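Sorting Out the Catch-All Bin

Every house I have ever lived in has had one. My grandmother kept hers under the stairs, my mother kept hers in the laundry room, and mine has traveled with me through four moves and currently lives at the end of the workbench in the back room. I mean the bin where things go when you're carrying them from one end of the house to the other and the phone rings. I've given up trying to live without it, and I think you should too! A catch-all bin is a perfectly good tool as long as it gets emptied on a regular basis, and the emptying is what I'd like to talk about on this page.

Start by picking a time you can stick to. I do mine around 3 in the afternoon, when the light comes in at the side window and I've got a cup of tea going. A bin that gets looked at every 11 days or so never turns into a big job. A bin that gets looked at in March and then again when the holidays roll around is going to eat up your whole afternoon (ask me how I know).

Clear a stretch of table next to the bin before you take anything out. It sounds fussy, but if you start pulling things out with no place to put them, they wind up on the floor, and then on the stairs, and pretty soon you have two messes. I lay down an old bath towel and make my piles right on it. 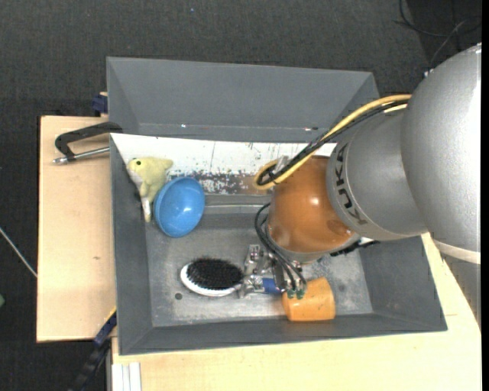
Now, the piles. I used to make one for every room in the house and it wore me out. These days I sort by what has to happen next. Things that need washing go on one side, things that only need to be carried home go on the other, and anything I can't make up my mind about stays put until the end. You'd be surprised how short that last pile gets once you've handled everything else.

Hairbrushes go straight to the washing side, whatever they look like. Pull the hair out first with the tail end of a comb, working from the edge in toward the middle. Then swish the bristles in a basin of warm water with a squirt of dish soap or plain shampoo. If yours has a cushioned pad, try not to let it soak, as water gets in through the little air hole and takes forever to come out again. Rinse quickly, shake it well over the sink, and leave it bristles down on a towel overnight. A wooden handle shouldn't sit in water at all, so for those I just use a soapy old toothbrush on the bristles and wipe the rest down with a damp cloth.

Plush toys can nearly always be washed too, but read the tag first. If it says surface wash, believe it. Otherwise, in it goes inside a pillowcase with a knot tied in the top, on cold, on the gentle cycle, with half the soap you'd normally use. Plastic eyes get scratched up against the drum if the toy is loose, so don't skip the pillowcase. Squeeze it in a towel afterward and let it air dry somewhere breezy. I once put a favorite rabbit in a hot dryer and the fur never did feel the same, and I was reminded of it for years.

Bowls and cups are the easy ones. Wash them and put them back in the kitchen before you do another thing. If the same bowl keeps turning up in the bin, maybe it wants to live somewhere else in the house. One of ours turned out to be much happier holding hair ties by the bathroom sink, and I bought another for cereal.

When the bin is empty, give the bin itself some attention. Tip it over the trash and tap the bottom, then wipe it out with warm water and a little baking soda on a sponge. Go easy on older metal or painted ones. Scuffs and scratches on the inside won't hurt a thing, but steel wool will only make new ones, and a painted edge that has started to chip will keep on chipping if you scrub at it. Dry the corners with a rag, especially along any seams where water likes to sit. If you want the bottom to stay nicer, cut a piece of shelf liner to fit and change it when it gets grubby.

As for which bin to use, I like one with fairly tall sides and a wide open top. Lids are a mistake in my opinion, since a lid gets something set on it and then you can't get in. Keep it no bigger than you can carry with both arms when it's full. Mine has started to creep up over the rim again this week, so I know what I'll be doing after lunch.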